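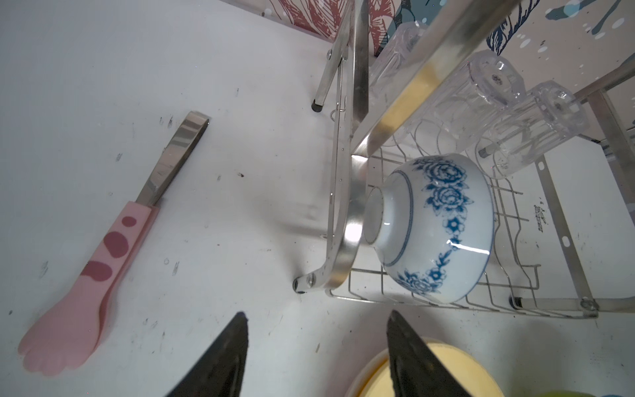

KITCHEN & LAUNDRY

Getting marks off white benchtops

White benchtops show everything. Tea, turmeric, newspaper ink, the grey scuffs you get from dragging a cast iron pan. Most of it comes off with things already under the sink, and the usual mistake is starting with something too strong.

Begin with warm water and a drop of dishwashing liquid on a soft cloth. Wipe, rinse the cloth, wipe again, then dry with a tea towel. A good part of what people call staining is old detergent that was never rinsed off and has collected dirt.

For marks that stay put, mix bicarb soda with enough water to make a paste like thick yoghurt. Spread it over the mark and leave it for 5 minutes. Rub lightly in circles with a damp cloth and rinse. Don't use the green side of a scourer. On a gloss finish it leaves fine scratches, and those hold dirt worse than the original surface did.

Grey or black scuffs are usually metal or rubber left on top of the surface. A clean white pencil eraser will lift a small one. For bigger areas use a melamine sponge, wet and well squeezed out, with hardly any pressure. Try it somewhere out of sight first, as it can dull a shiny finish.

Turmeric and curry paste are the hard ones. Clean off what you can, then leave it. If the bench is near a window the yellow often fades over a few days. Bleach is a last resort on laminate and should be well diluted. Keep it off natural stone altogether, along with vinegar and lemon juice, which will etch marble and limestone.

Walls and splashbacks

Wallpaper near a sink or cooktop needs a lighter hand. Check whether yours is sold as washable or only spongeable. Our kitchen roll came from Zodholm and the label had the little wave symbols on it, which I cut out and taped inside the pantry door with the batch number, 1172, in case we ever need to patch.

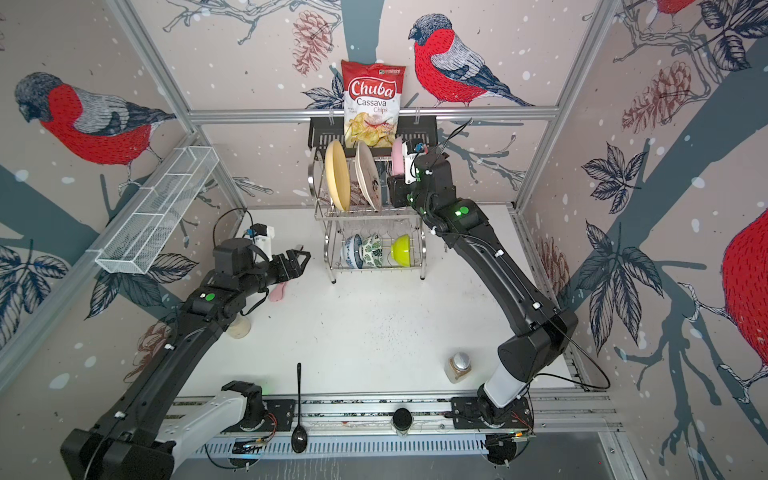 Dust it first with a dry cloth over a broom head, working from the top down. If you wet a dusty wall you make mud, and it goes straight into the seams. After that, a barely damp sponge and no rubbing along the joins. Fresh grease spots can be blotted with paper towel, then covered with a clean sheet of it and pressed with a cool iron. Change the paper as it takes up the grease.

The dish rack

Racks get forgotten until the tray goes slimy. Once a week, take everything out and stand the rack in a sink of hot water with a cup of white vinegar for half an hour. An old toothbrush gets in where the wires cross. Dry it properly before it goes back - the joins are where rust starts.

Cups and glasses drain best with a gap between them. Bowls want to lean, so the water runs off instead of sitting in the foot. If your plastic cups have gone cloudy, soak them in equal parts vinegar and warm water, then wash as normal. If they are still cloudy after 2 soaks it's fine scratching and won't come out.

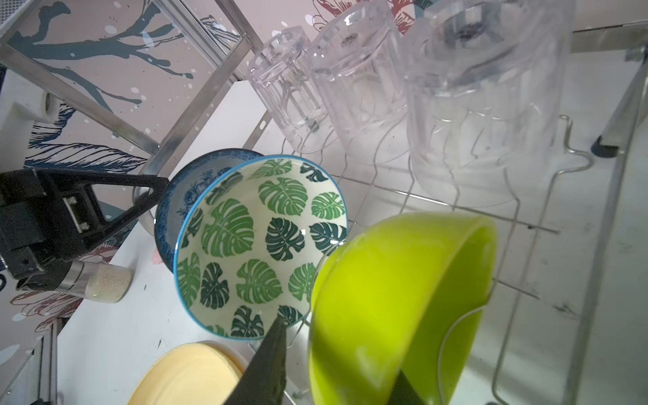
Bemness wrote in to say that vinegar did nothing for her rack, as the white coating had already split and the rust was underneath it. She sanded the spots back, dabbed on two coats of white appliance enamel and got another year out of it. I'd add that the enamel needs to cure for as long as the tin says before any dishes go near it.

Last updated July 2019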